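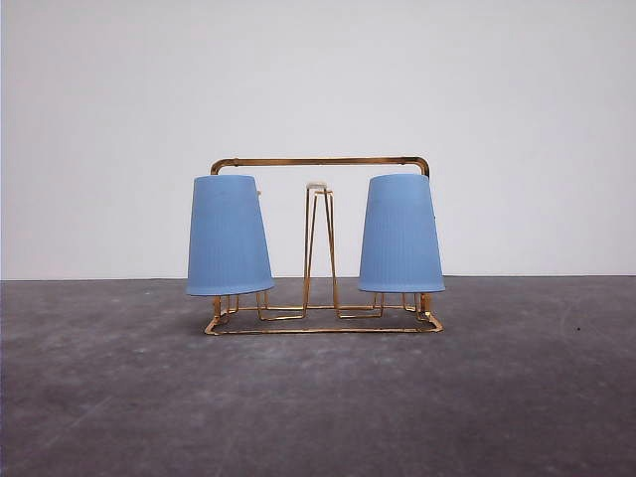

Ticket: End-state scorer fails placements that people pass (cup rack task)
Project: Munilthorpe scoring tools
Opened by: Haris Arain, Sumville lab
Assigned to: Irfan Siddiqui
Opened: 10/06/2019
Status: Resolved, one follow-up open

Haris Arain wrote:

Hello Irfan, and thank you again for all the help getting the scorer installed. The setup notes were a pleasure to follow and I only got lost once, in the part about camera profiles, and that was me skipping a line.

I'm afraid I have a puzzle for you. We are running the cup rack task from the Durrani protocol: the arm puts two blue cups upside down on a gold wire rack, one at each end, backs out of view, and then the fixed camera takes the still that gets scored. We have been comparing your scorer with hand labels before we trust it for the real study. Over 159 episodes, the scorer and the people disagree on 71. Every one of those goes the same way, with the people saying "placed" and the scorer saying "fail, left cup, rim not found" or "fail, left cup, tilt." I would have been happier with a mix, to tell the truth. A one-sided error like this would make our policy look a good deal worse than it is, and I'd hate to put that in a table.

The still I've attached is typical. The left cup leans outward a little, with its rim lower on the left side, and the right cup sits level. Both of our labelers passed it without a second thought, as the protocol asks whether the cup is held by the rack and the left one is. The scorer gave the left cup a fail for "rim not found" and passed the right one with low confidence.

What I've tried so far:

Restarted the scorer and cleared its cache. Same scores.

Ran the same stills twice over to see if there is anything random in it. There isn't, the numbers match to the last digit.

Loosened the tilt limit in the config. The "tilt" failures went away, but the "rim not found" ones stayed exactly where they were, and I put the limit back afterward so as not to muddy things.

Checked the camera mount. Nothing loose that I could find.

I'm happy to send the whole batch if that would be useful. No great rush, although I would love to have this settled before we start the comparison runs.

Warmly,
Haris

Irfan Siddiqui wrote:

Hi Haris, what a nicely laid out report, thank you. Please do send the batch, with the hand labels next to the stills if you can manage it. And could you turn on the debug overlay (set overlay to yes under "output") and rerun your attached still? It draws the line the scorer believes to be the rim, and I have a hunch I would like to test before I say it out loud.

One more question while you're in there. Did the camera height change at any point after you saved the rack profile?

Haris Arain wrote:

Batch is uploading now, labels included. The camera did change height! We lowered it in May, when we moved the rack closer to the wall, and I had quite forgotten. I don't believe anybody saved a new profile afterward.

The overlay is very strange to look at. On the left cup, the rim line is drawn perfectly flat and runs well past the cup on both sides. On the right cup it looks sensible at first, but when I zoom in it is a hair off the real rim and just as flat and just as long.

Irfan Siddiqui wrote:

That was the hunch, so I'm pleased, and also a little embarrassed on behalf of the scorer. Look at where the floor meets the wall in your still. It's a clean horizontal line all the way across, at very nearly the same height as the rims of the two cups. The rim finder looks for the strongest straight edge near the bottom of each cup, and gray concrete against a pale wall makes a lovely strong edge. A pale blue rim with fine ribs above it makes a weaker one. So the finder takes the floor line and calls it a rim.

On the right, the cup is level and the mistake hardly matters, as the wrong line and the right line nearly agree. On the left, the real rim slopes, the floor line doesn't, and the consistency check further down sees that the sides of the cup don't match the "rim" it was handed. It throws the rim away and reports it missing. Where the lean is smaller, the check lets the bad rim through and you get a made-up tilt number instead. That would explain why you saw two kinds of failure on the same cup.

We never met this at Birkusstead, where the camera looks down more steeply and the floor line sits well above everything.

There are two ways around it. The first needs nothing from me: raise the camera until the floor line is clear of the cups, then save a new profile. The second is a patch that masks each cup by color before looking for edges, so that an edge outside the blue region can't be chosen. I'd suggest the patch for the stills you already have, and both for anything new. The patch is on the branch called cupmask.

Haris Arain wrote:

Patch installed, and I've rescored the full batch with the original tilt limit. The "rim not found" failures are all gone. Some disagreements remain, all of them "tilt" on the left cup, and the overlay now follows the slope of the rim just as I'd draw it with a pencil. So the scorer is measuring a lean that is there, and the labelers are passing it anyway.

Irfan, am I right that this last part isn't a bug at all? The protocol says "held by the rack" and your tilt limit says "level." They are two different questions.

Irfan Siddiqui wrote:

You're right, and I'm glad you put it that way. The tilt limit came from a stacking task, where a leaning cup truly was a failure, and it was carried over to the rack profile without much thought – by me, I should add. For this task I'd report "held" as the outcome and keep the tilt angle as a separate column. Please don't tune the limit until it matches your labelers, tempting as it is. You would be fitting the measure to the same episodes you mean to check it on, and a fresh batch is the only fair test of any limit you choose.

I'll split the two in the rack profile and add a warning for when a long straight background edge crosses the rim area.

Haris Arain wrote:

Agreed on all of it. I've raised the camera, saved a new profile and written the camera height on a piece of tape on the mount. We'll label a fresh batch by hand before anyone looks at the scores, and the methods section will say that outcomes scored before the patch were thrown out and redone.

Thank you so much for your patience with this one. Please close the ticket whenever you like.

Irfan Siddiqui wrote:

Closing as resolved. The background edge warning stays open as a follow-up under my name, and the split between "held" and "tilt" goes into the next release. If the fresh batch shows anything odd, reply here and the ticket will reopen by itself.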